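Write the lighting into the test report

Most labs that publish results from simulated robots report the same things: the task, the number of trials, the success rate. Few of them report the lighting. I think a benchmark should refuse any entry that leaves it out.

At Hudska we ran our grasping policy on the Druro task set, 300 trials with the default lamp and 300 with the lamp moved. Nothing else changed. We lost 29 successes between the two runs. Under the current Druro rules we could have submitted either number, and a reader would have had no way to tell which one they were looking at.

The usual answer is that simulation is only a first step and the real robot will settle it. That is fair, but people choose which policies to build on from these tables long before any hardware is involved. Andrade, a smaller benchmark, already asks for the lamp position and one sample view from the close-up camera with each entry. It takes a few minutes to add.

The sample view matters as much as the numbers. A settings file won't tell you that a shadow covers a good part of the surface the policy has to read.

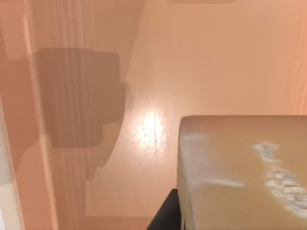 Simulated close-up view with a bright highlight and a dark, blocky shadow on the peach-colored surface.

I would make two changes to the Druro rules: list every light source, and run each entry under at least 2 lighting setups, with both scores printed. Kirnow should do the same before its next round opens in April.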